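# About Tevwood

Most "about us" pages promise to change your life. We wipe tables. More exactly, we try out surface cleaners and polishes for small shops in Cerndale, and we don't believe a label until we've had a rag in our hands.
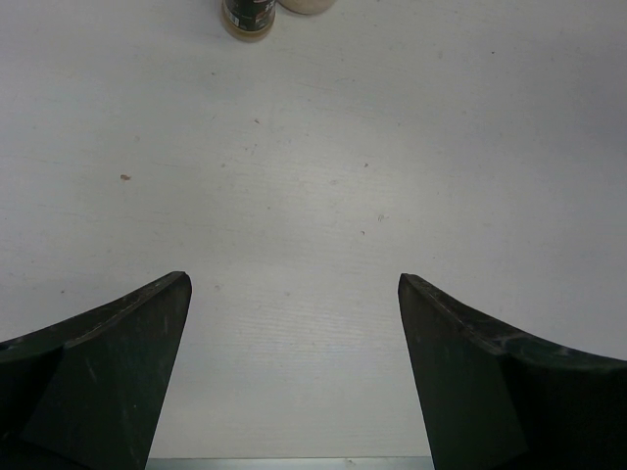
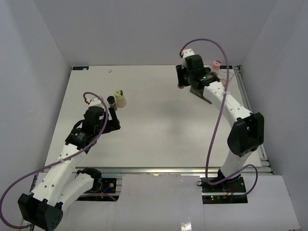 Spyros Vlachou started Tevwood after buying 11 "streak-free" sprays and finding that the word meant very little. He still distrusts any bottle with a leaf on it. There are four of us now, and we argue a lot.

We like white tabletops for this work. Dark ones flatter a bad product, and a crumb or a faint smudge can hide on them for weeks. A small bottle gets the same treatment as a big one, whatever the maker says about concentrate.

Do we have a score out of 100? No. We've seen how those get made. You get two pages of plain notes, and if a cleaner did nothing that water wouldn't do, the notes say so. Droltamska, our price list, comes out every May. A single product costs $70 to try. We don't sell cleaners, and we don't take free cases of them either.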